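Budgeting for a second arm — what did you forget to put on the list?

Board: Small Shop Automation > Buying and Planning

tivstead_ingrid
14 May 2021
We do kitting and light sorting for control panel builders. Push buttons, pilot lights, terminal blocks, that sort of thing. I have one arm on a bench now and I've been asked to put numbers together for a two-arm station. The arms themselves are easy, the vendor sent a quote. It's everything else I'm unsure of. If you've done this, what line items did you miss the first time around?
For scale, we run 30 part numbers that would go through this bench, all small enough to hold in one hand.

shahab_r
Grippers and fingers. The quote usually has one gripper per arm with stock fingers and you'll want at least one spare set. Then cables. Then bins. People laugh at bins but if you want every bin to be the same size and sit in the same place, you end up buying a full case of them.

lam_h
Power. Check what's on the wall behind the bench before you order anything. We had to bring an electrician in for ours and it held us up until January.

cutberg_corinne
I'm going to disagree with the whole premise. Why two arms? For sorting small parts out of a bin, one arm with a decent reach does the job. The second arm doubles your gripper cost and your spares, and now you have to keep them from running into each other. Put the money into a parts feeder.

tivstead_ingrid
Corinne, the feeder was my first thought too. The trouble is the mix. Mushroom caps and the small round caps don't feed the same way, and the terminal end on the bottom makes them tip over. I'd be buying a feeder per family.

cutberg_corinne
OK, that's fair on the feeder. I still don't see the case for arm number two. Have you timed it with one?

tivstead_ingrid
With one arm, yes. It's fine until the parts are at the far side of the bench, then it's slow and the wrist ends up in awkward positions. That's most of my argument for the second one, a bin on each side and a tray between them that both arms can get to.

gyao
We have two arms at Pendingate and I would buy two again, but I'd budget the time differently. We planned 3 weeks of setup and the teaching alone took longer than that. Put your own hours in the budget as a real number. Nobody here did and then my boss wanted to know why the other line was behind.

shahab_r
What gyao said. Also the table. Two arms mounted on a light table will shake it. Ask the vendor for the mounting requirements in writing, and get a price on the table at the same time as the arms.

lam_h
Small one: get something to cover the tabletop. We use brown paper from a roll. Cheap, cuts the glare for the camera, and you throw it out when it's torn. Our roll was $690 less than the rubber mat the integrator wanted to sell us.

cutberg_corinne
Paper slides, though. We tried it and went back to the rubber within a month. If the tray moves a little, your place position is off.

lam_h
Tape it down. Ours hasn't moved.

gyao
Ingrid, ask for a trial before you sign. Ours let us have both arms for 4 weeks and credited the rental to the purchase. If your vendor won't do that, Park might, they did for a friend of mine.

tivstead_ingrid
Thanks all. Current list: arms, spare fingers, cables, bins, trays, table, electrician, my hours, paper AND a price on the rubber mat so I have both. I'll ask about a trial rental. Corinne, I'll also price the one-arm version with a longer reach so there's something to compare it to.

cutberg_corinne
That's all I was after. Post a picture of the layout too, it's hard to argue about reach without one.

tivstead_ingrid
Sure, this is the arrangement I'm pricing.
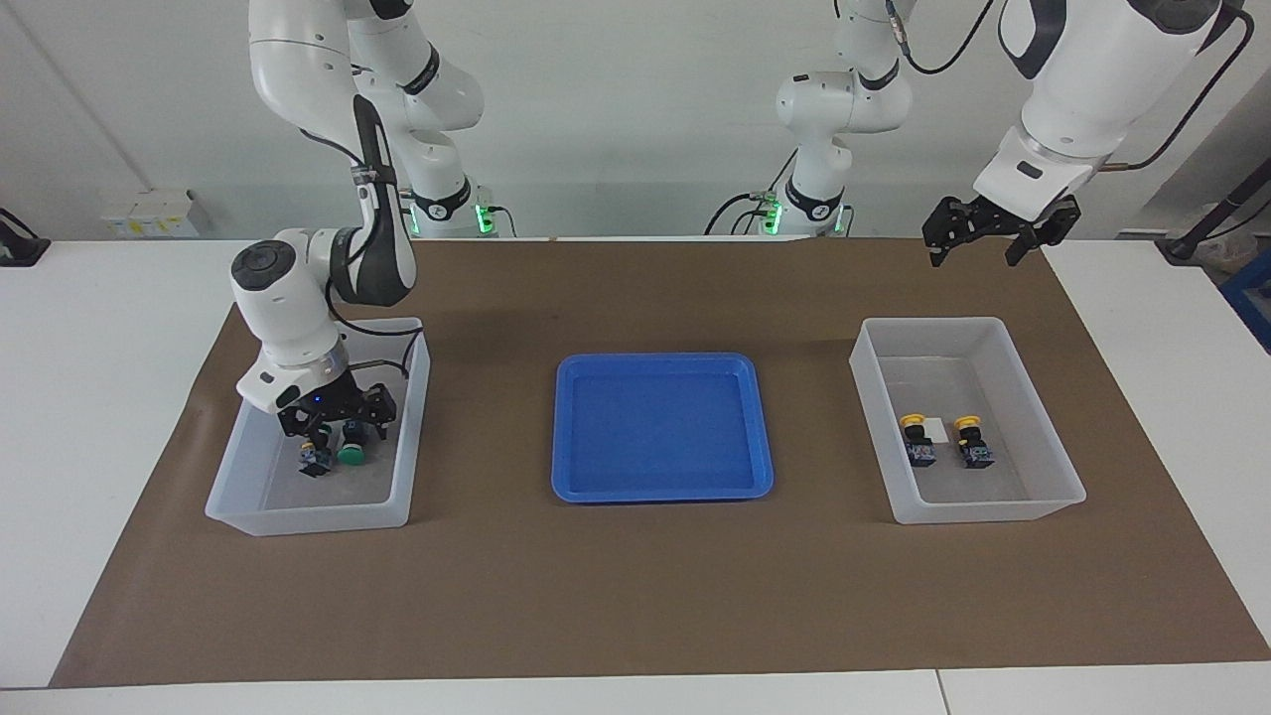
Two-arm layout with push buttons in the bins and the blue tray in the middle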